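October 15, 2021

1/ I promised to write about baking bread in a high place, so I try to do it now in small pieces. I am not a professional baker. I only moved from Endska, by the sea, to Witari, which stands at 2,100 meters, and my bread stopped working.

2/ The road between the two towns is 1,077 kilometers. I carried my baking stone in the bus between my knees. My clothes came later with the mail, and one box never came.

3/ The first loaf in Witari rose so fast that I was proud. I called my mother to tell her. Then in the oven it went down in the middle like an old pillow, and I did not call her again that evening.

4/ I used the same flour, the same bowl and the same recipe which I knew by heart. I thought the yeast was bad and bought new yeast. Then I thought the oven was bad. I could not buy a new oven.

5/ The reason is the air. At this height it presses less on the dough, so the gas inside grows more easily. The dough gets big before it gets strong. When I let it rise for the time in my recipe, it was already too late.
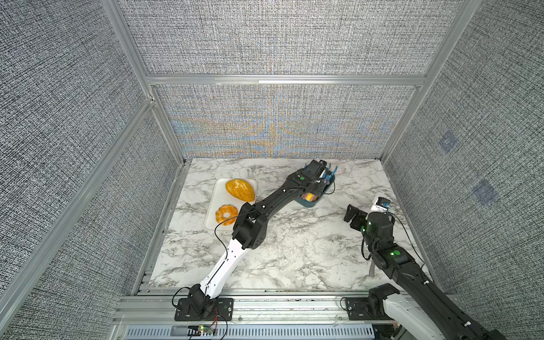
So the first change is to stop looking at the clock. I now look only at the dough. I press it with a wet finger, and if the hole comes back slowly, it goes to the oven. If the hole stays, I have waited too long and I make flat bread in a pan.

6/ Second change: less yeast. I take away one quarter of what the recipe says. Some people take away more. My neighbor takes away half and lets the dough stand through the night in the cold stairway, and her bread is better than mine, I must admit it.

7/ Third change: more water. The air here is very dry and the flour is dry too. I add 2 spoons of water for each big cup of flour and then I wait before I add anything else. Flour drinks slowly. I was always adding flour too early because the dough was sticky, and this was a mistake I made also at the sea.

8/ Cover the dough well. A towel is not enough in Witari, at least in October when the heating has started. The top gets a skin, and the skin tears in the oven in an ugly way. I put a pot lid over the bowl. A plate is also fine.

9/ About flour. In Endska I bought always Ciltoro, in the paper bag with the string. It does not exist in Witari. For weeks I was a little bit offended by this. The local flour is a bit darker and it makes the dough tear sooner when I stretch it.

10/ A cousin brought me 4 bags of Ciltoro in the summer and I was saving them like gold. When I finally opened one, the bread was no different. It was a hard moment for me. I gave the last bag to my neighbor and I did not tell her the whole story.

11/ Somebody asked me about sweet dough. It is more difficult. Sugar, butter and eggs make the dough soft, and it already has a weak structure at this height. I take out one spoon of sugar from the recipe and I add one more egg if the eggs are small. 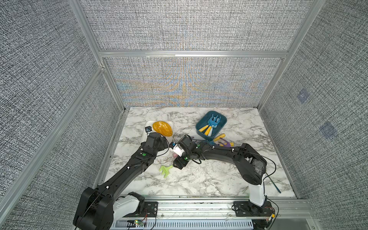
With butter I do not change anything, because I tried and the result was sad. But I add it late, in small pieces, when the dough is already smooth. If the kitchen is warm, I put the dough outside on the window for some minutes between the pieces — and I watch the birds.

12/ For buns I make the balls smaller than before. A small bun has less middle, so it has less middle to fall down. It is not very scientific, but it helped me more than any table I found on the internet.

13/ Braided dough is kinder than I expected. I think the strands hold each other. You must leave them a little loose, or the braid opens on one side. I close a ring by pushing the ends together with flour on my fingers and turning the ugly part to the bottom.

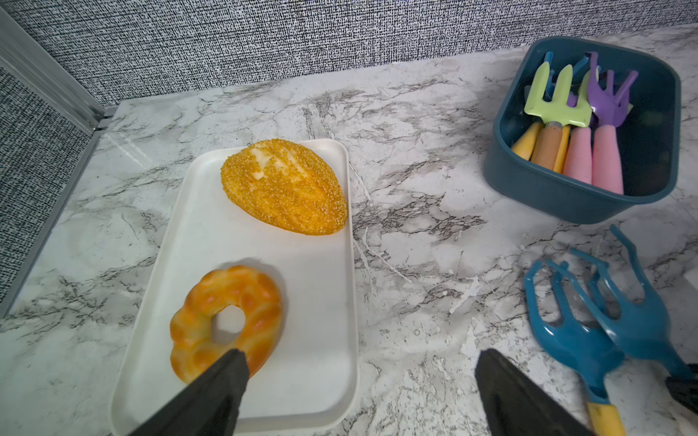
14/ Coarse sugar on top: put it after the egg wash, not before, and only just before baking. In the high places the top dries quickly and then the sugar just rolls down to the tray and burns. I cleaned my tray many times.

15/ The oven. I make it a little hotter than the recipe and I bake a little shorter. The water goes out of the bread more quickly here. If I bake for the full time, the crust is nice on the first day and on the second day you can build a wall with it.

16/ I put a small pan with hot water on the bottom for the first part of the baking. Take it out before the end. I forgot it one time and the crust was soft and gray, like bread from a train station.

17/ In spring I went to Ait Brahim, which is higher than Witari, to visit a friend of my aunt. She bakes flat round bread on a clay plate, every morning, without any measuring. I asked how much yeast she uses. She showed me the end of her thumb.

18/ I asked how long she waits. She said: until I have fed the chickens. I asked what happens if the chickens are slow that day. She looked at me very politely and gave me tea.

19/ I brought home from there the habit of keeping a piece of old dough for the next day. It goes in a jar with a loose lid. The taste is rounder, I do not know the correct word in English. A bit sour but not like vinegar.

20/ A few answers, because I received the same questions in messages. Yes, you can use whole wheat, but mix it with white flour in the beginning. No, I do not have a machine for kneading. Yes, salt stays the same. Please do not forget the salt, I did it twice this year.

21/ If you live a bit lower than Witari, do not change everything at once. Change the rising time first and bake one loaf. Then change the yeast. I changed all in one day and after it I did not know what had helped, so I had to begin again.

22/ Write the results on paper. I keep mine inside the cupboard door with tape. Some notes are only "no" and "also no", but there is one from August which says "mother would eat it", and this is still the recipe that I use on normal days.

23/ Tomorrow I will try rye, with the old dough from the jar and no new yeast. If somebody here has baked rye at this height, please write me how wet it should be — mine looks now like cement and I am not sure if this is good.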